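Gullstead Bench Tests: Gripper Fingers, Round Two

Gallery

This page collects pictures and notes from the second round of finger tests on the two-arm bench at Gullstead. The first round dealt with boxes and flat parts. Round two is about drinkware: cans and plastic cups, picked up from a white table, moved, and put back down.

We compared two finger designs on the same pair of arms. The Tratari finger is a long blue wedge with slots along its length, and it gives a little when it closes on something round. The Wubshet finger is stiffer, with a rubber pad on the inner face. Both bolt to the same gripper body, so the arms, cables and controller stayed the same throughout.

Each finger got 600 picks, 400 on cups and the rest on cans. A pick counted only if the object came up, stayed up through the whole move and was set down standing. Anything that tipped over at the end was logged as a miss, even if the grip itself was fine.

1. The bench

The table is white and the wall behind it is white. We tried a gray mat in the first round and went back to the bare top, mostly for the sake of the wrist cameras. The blue fingers stand out well against it, and so do the cups. Silver can lids are harder, especially near the middle of the table under the overhead light.

The arms face each other across the work area. Either one can reach the middle. Only the left arm was used for the can picks in this set, and the right arm was parked with its jaw open for the length of each run. Parking it open saves a step when the next task calls for both hands.

2. Tratari fingers, cans and cups

Cups start at the back of the table, next to each other. The can starts at the front, on the left arm's side. With the cups left in place, the arm has to bring the can up and over without reaching across them, and that shows up problems with the wrist cable early.

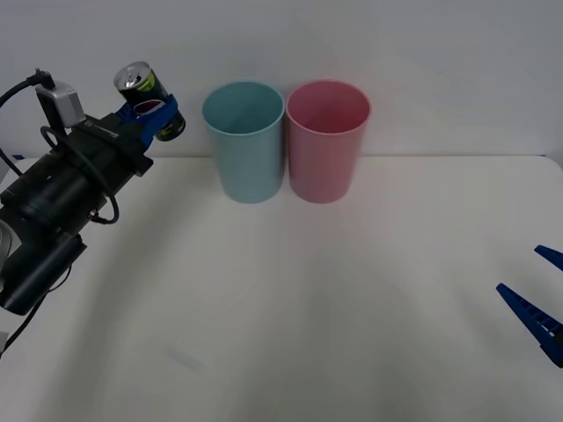 Left gripper closed on the can, pull-tab end up and to the left. The gray camera sits just behind the gripper.

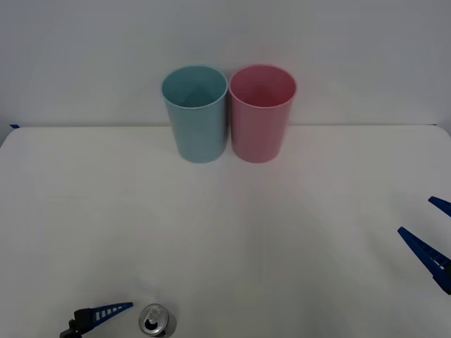
Can upright at the front of the table, with a finger of the left gripper beside it. The two cups are at the back.

3. Grip on the can

The Tratari finger wraps slightly around the side of a can. That helps when the approach is off center, and it means the closing force can be set lower. We ran it at 30 percent of the controller's range for full cans and lower for empties. Empties dented at the full-can setting, so the two are now separate entries in the task file.

The drawback is tilt. A soft finger lets the can rotate in the jaw if it is held too far from its middle. A small rotation does no harm while the arm is moving, but it matters on release. The can lands on the edge of its base and either rocks upright or goes over. Most of the can misses with this finger happened at the set-down.

The Wubshet finger holds the angle better. It also needs a better approach. When the jaw came in crooked, one pad touched first and pushed the can along the table. We slowed the last part of the approach, and that helped, but the runs took longer.

4. Grip on the cups

Both fingers handled the cups from the side without much trouble when a cup stood by itself. Cups placed side by side are another matter. There is little room for a finger between them, and a thick finger moves the neighbor. The pointed tip on the Tratari finger gets into the gap more easily. The Wubshet pad is wide all the way to the end, and we had to grip by the rim from above to avoid knocking the second cup.

Rim grips work, but they bend the cup. If the force is too high the rim goes oval and the cup swings as it is lifted. We would use a rim grip only for an empty cup.

5. Wrist camera and cables

We used the Wilta wrist mount for both fingers. It puts the camera behind the gripper, looking forward past the fingers. The view is good until the jaw closes on something large, and then the object fills a good part of it. For the set-down we relied on the fixed camera instead.

Cable slack needs attention on this mount. Too little, and the cable pulls when the wrist turns. Too much, and the loop swings low enough to touch whatever is standing on the table. We ended up with one tie at the forearm and a loose loop below the wrist. Check it after every finger change. It is easy to trap the cable when the gripper body goes back on.

6. Controller settings we kept

Closing speed: slow for cups, medium for cans.
Closing force: 30 percent for full cans, lower for empties and cups.
Hold time before lifting: half a second.
Lift height: enough to clear the cup rims with the can held level.
Release: open to half, wait, then open fully and back away.

The two-stage release made the biggest difference of anything on this list. With a single fast opening, one finger sometimes left the can before the other and nudged it over.

7. Wear

After 600 picks the Tratari fingers had some scuffing at the tips and no cracks in the slots. The Wubshet pads had started to peel at one corner, and we glued one back down partway through the can runs. A new set of Tratari fingers takes 5 hours to print here, so we keep a spare pair by the bench. The Wubshet pads are ordered in.

8. Which one stays on

The Tratari fingers are on both arms for now. They do better with cups standing close together, and the tilt on cans can be reduced by gripping nearer the middle. The Wubshet pair goes back in the drawer for jobs where the angle has to be held, such as pouring.

Round three is planned for July and will use the same table with handled mugs and a shallow tray. We also want to repeat the can runs with the Wilta camera turned a little downward, to see whether the set-down can be done without the fixed camera. Pictures from those runs will go on a separate page.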